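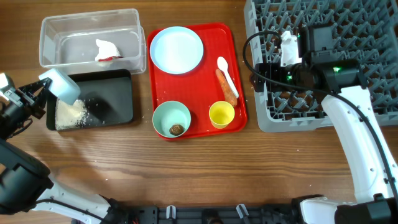
3 min read

Is a ferry day trip from Avport to Mellov worth it with only one free day?

Hello everyone. My wife and I will stay three nights in Avport in January, and we have one full day without plans. I read on an old blog that there is a ferry to Mellov island, and that the old town and the lighthouse can be seen in one day. Our hotel says the winter boats are few, and they could not tell me more than that.

My doubts are these. Is it better to buy the ticket before, or at the harbor? Is the lighthouse open in winter? And can we do the walk to the lighthouse with normal shoes? We are both in our sixties, we walk well but slowly. I have also seen the name Cheema on the map, on the other side of the island, and I do not know if it is a village or only a beach.

Thank you in advance for your patience with my English.

Posted by slow_suitcase

harborlight31

I have made this trip two times in winter, so I will try to be exact.

The boat goes in the morning and comes back in the late afternoon. In the cold months there was only one return, so if you miss it you sleep on the island. Please check the board at the Avport harbor the evening before. When the wind is strong they cancel, and the website is slow to show it. I bought my ticket at the window both times and there were free seats. In summer I would not do this.

The lighthouse has 744 steps if you count the path from the old town together with the stairs inside. The path part is stone and it has a handrail on the steep side, but the stones become slippery after rain. Normal walking shoes are fine, shoes with a smooth sole are not. We needed one hour to go up, with stops. The tower itself was closed the first time and open the second time, and I could not find a rule for it. The view from the terrace below the tower is nearly the same, and the terrace does not close.

Cheema is a small village with a beach. There is a bus from the old town, number 13, but in winter it goes only in the morning and after school. I would leave Cheema for another visit - with one day you will spend too much of it waiting at the bus stop.

For lunch, the places on the harbor street are mostly closed in January. There is a bakery behind the church which sells soup at noon. Bring cash, they did not accept my card.

My opinion is yes, go, if the forecast is calm. If it is not calm, take the train to Ulteck instead. It has a covered market and a nice museum of maps, and you can return at any hour you want.

kettle_and_map

went last winter, boat was cancelled, spent the day in Avport eating cake. no regrets. Ulteck is ok but the market closes early

tworivers

I agree with most of the long reply, but I want to correct one thing. The ticket window in Avport is not always open before the first boat. When I went, in March 2024, the window was closed and we paid on board, and it was cash only there also. The return ticket is cheaper than two singles, so ask for it clearly.

If your wife does not like waves, sit downstairs near the middle. The crossing is short but the last part, after the breakwater, moves a lot.

Contact us | Terms of use | © Travel Help Community | Back to top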